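The order of things

Is there a right way to build a sandwich? Smaranda Avram thinks so, and she has brought slides

By Jonas Riedl

The first argument of the morning concerns tomato. It is ten to eight on a wet Wednesday in Tridham, I have had one coffee, and two grown adults are disagreeing across a white table about whether a slice should ever touch bread.

"Never," says Edeltraud Ammann.

"Depends on the bread," says Benedikt Fankhauser, in the tone of a man who has said it before and expects to say it again before lunch.

They are both regulars at Firnotlow, a sandwich workshop that Smaranda Avram runs above a former shoe shop. For 90 pounds you get a day of instruction, an apron to give back and as many sandwiches as you can decently eat. I came expecting to be shown a secret mayonnaise. What I was shown, for most of the first hour, was how to put things on a table.

Avram used to run the lunch counter at Plattner, where on her busiest week the kitchen sent out 3,770 sandwiches. She still has the figure on a slip of paper in her purse, next to the stamps. Most of the bad ones, she says, were bad before anybody picked up a knife. The cheese was under the lettuce, the onion was in the fridge, and the person making lunch was walking about with a slice of ham in each hand, looking for somewhere to put it.

So at Firnotlow the fillings come out first and go in a line, in the order you will want them. The middle of the table stays clear for building. Anything round gets stood on its edge if it can be persuaded, so you can pick it up without peeling it off its neighbour. I scoffed at this, then spent four minutes trying to separate two pieces of cheese that had been lying flat on top of each other, and stopped scoffing.

The second rule is about height. Avram will not have more in a sandwich than a normal mouth can get round, and she has strong words for the skewered towers at Gevorach, the bar across the square, where mine once needed a steak knife and an apology to the next table. Two of each thing is plenty, she says. If you want more, make another sandwich.

Fankhauser, who weighs his, puts the upper limit at 700 grams. Ammann thinks anyone weighing a sandwich should go for a walk.

By eleven I have made a perfectly good one, with fried onion for crunch and the cheese well away from the tomato. Ammann inspects it and says it is straight. I choose to be flattered.

I tried the method at home the following evening. It took longer to lay everything out than it did to eat the result, and my kitchen table has never looked so organised or so much like a stationery shop.

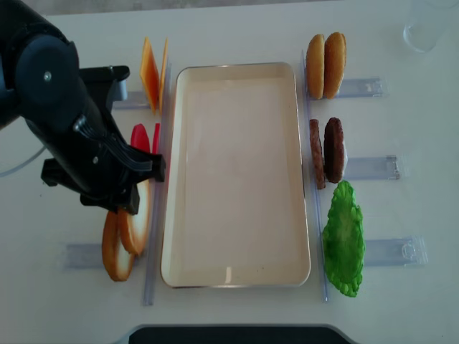
FOOD & DRINK

Cheese at the top, tomato next, golden rings last, all on edge down the left, with the cream tray still empty. Aurelia Prantl's guide to bread knives is in the next issue.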